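Subject: Re: [tenants-skavham] Draughts and the heating bill

> Hello all,
> my heating cost went up again, 389 for December alone. The flat is
> 72 square meters and I keep the living room at 20 degrees. Does
> anyone on the Gatov side have the same? The management wrote me
> only that I should "ventilate correctly". Also, is it allowed to
> put my own tape on the windows, or must they do it?

Hello,

we are on the Gatov side too, third floor, and yes, we have the same. Our December was 360, with the same size of flat, but we close the small bedroom and do not heat it in the daytime.

I read the rental contract again yesterday evening. In my copy, the paragraph on small repairs says the tenant may put sealing tape on windows and doors if it can be removed **without damage**. So you do not need to ask. The window frames and the handles are the duty of the management. If your handle is loose, please write to them and do not fix it yourself, otherwise they will say later that you broke it.

What I did last winter:

- New tape on the two living room windows. I used the rubber one, not the foam one. The foam was flat after one season.
- A brush strip under the entrance door. Measure the gap first, I bought the wrong height and had to go back to Bárány.
- I moved the sofa away from the radiator. My wife did not like it, but the room gets warm faster. 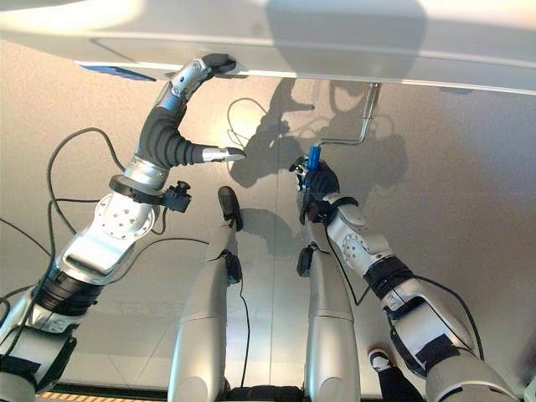 About the radiators: if yours is warm at the top and cold at the bottom, or makes a noise like running water, it should be bled or adjusted. Last year Dadon came to do this for the whole staircase, and the management paid. I think they will come again only if several flats ask, so please write to the office as well and mention your staircase.

One more question, for those who live here longer than me. My yearly statement has a line of 875 with the name "common heating, other". I asked by telephone what is inside and I got no clear answer. Do you have this line also, and is it the same amount? I would like to compare before I write a letter, as I do not want to complain about something that is normal.

If somebody needs rubber tape, I still have most of one roll in brown. You can ring after 6 p.m.

Kind regards,
third floor left, Gatov side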